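Things I wish people would write down before they let a robot near the dishes. A thread.
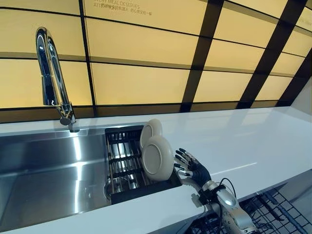 1/ I've spent most of this year on house rules for kitchen robots at Larlow, and the one I get the most grief over is the approach rule. Before the hand closes on anything breakable, it comes in beside it, fingers open, and holds. Like with the front plate in the rack here: palm toward the face, thumb down by the lower rim, no contact yet. THEN you check. Then you grip.

2/ People hate the hold. It's 5 seconds and it makes every demo look sleepy (our friends at Giritz cut theirs to zero and I will be polite about how that went). I still want it in there for ceramics and glass. Skip it for spoons, I don't care about spoons.

3/ Overlapping plates get their own line in the checklist. Say which one is coming out first, and say it out loud or in the log before the arm moves. "The plate" is not a target! Our version, rule 21: front item first, back item stays untouched until the front one is set down.

4/ Shiny stuff. Steel sinks, chrome faucets, glossy white counters, a wall that glows. All lovely, all full of reflections. If you only sign off your setup on a matte gray table, you signed off a matte gray table. Put it on the form: which surfaces, which lights were on.

5/ Cables. Any loop of cable outside the arm gets looked at before each run, by a person, with their eyes. Full wrist turn both ways, see what it could catch on. Dish racks are basically made of things to catch on, lol.

6/ Someone at Matska asked if we count near misses. Yes!! A touch you didn't plan is a near miss even if the plate is fine. We had 31 written up by the time we froze the last draft and I learned more from those than from the 3214 clean picks.

7/ Faucet off, handle checked, before power goes to the arm. I fought to have this as its own step and lost, so it's now half a sentence under "work area." I'm still a little mad.

8/ Wet plates are a separate sign-off from dry plates. Please stop sending me one form for both.

9/ Draft goes to Srivastava for comments on 9/3/18 and the next round is in November. If you run arms in a kitchen and have a checklist you're willing to share, even an ugly one, my DMs are open. Especially if you've got wording for knives, ours is a mess.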